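Flonetari Dough Kit – Frequently Asked Questions

Updated December
By the Lobo support desk, Irnundale

What is the kit for?
It teaches a robot arm to flatten small pieces of dough on a tray. It suits teaching labs and test kitchens. It is not meant for commercial production.

Do I need a special roller?
No. The arm holds an ordinary handled roller in its gripper. Choose one with a straight handle – curved ones tend to twist under load.

How much dough can it handle?
Up to 600 grams at a time. Start with less. A small piece near the middle of the tray is easiest to learn on, and you can use coloured dough if your bench or tray makes plain dough hard to see.
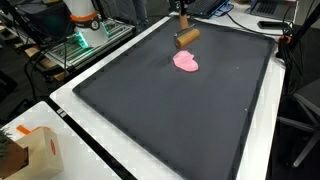 Stiff dough may need several passes. If it sticks to the roller, dust it lightly with flour and lower the pressure setting before trying again.

Which arms are supported?
The Borkel 413 and most six-joint arms with a parallel gripper. Send us the model number before ordering if yours is not on the list.

What does it cost?
The software licence is $1137. The licence with setup and a day of training at your site is $1880. Freight is extra outside Irnundale.

Can I eat the dough afterwards?
We don't recommend it. The standard gripper is not food rated.

Can I return it?
Yes, within 30 days, if the licence has not been activated. Training days already delivered are not refunded.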